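Hello all, and sorry this one's landing a bit later in April than I promised. The short version is that the Stultix trailer archive is nearly in shape, we've spent less than I feared, and I've watched more forty-year-old space opera adverts than anyone should before breakfast.

**Where we've got to**

The Stultix films ran to five cinema releases and one very odd TV special, and the plan you kindly funded was to log every teaser, trailer and poster for the lot. We now have 651 items logged and checked. Another 123 are scanned but still need dates, mostly the foreign posters, which love to leave the year off. I'd hoped to have those done by now, but the Marino lobby cards turned up in a job lot and I got completely sidetracked (they're gorgeous, and two of them show a version of the desert ending that was never in any cut I've seen!).

The fan theory side has grown faster than I planned for. We put out a call for old newsletters and letters pages, and 1,104 separate theories came back, a good third of them to do with whether the Himer order were villains all along. I've started tagging them by film and by faction so people can see how each new trailer set everyone off again.

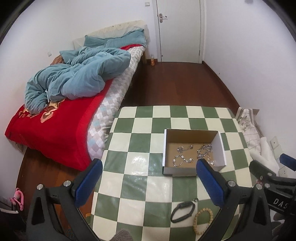 *Silver jewellery in an open box, on the checked cloth.*

**Money**

Scanning came in under budget. Hosting didn't – Floker put their prices up halfway through, so I've moved the big video files to the cheaper plan and kept the posters where they are. I'd like to carry what's left of the scanning money over to cover the difference, if you're happy with that. The figures are in the usual spreadsheet.

**What's next**

- Date the last of the posters
- Finish tagging the Himer theories
- Record the audio introductions, 40 of them, one for each main trailer
- Open the search page to a small group for testing

The search page still falls over if you type an apostrophe, so please don't share the link just yet. I'll send round a new one once it's fixed, and I'd love to hear which posters you'd put on the front page.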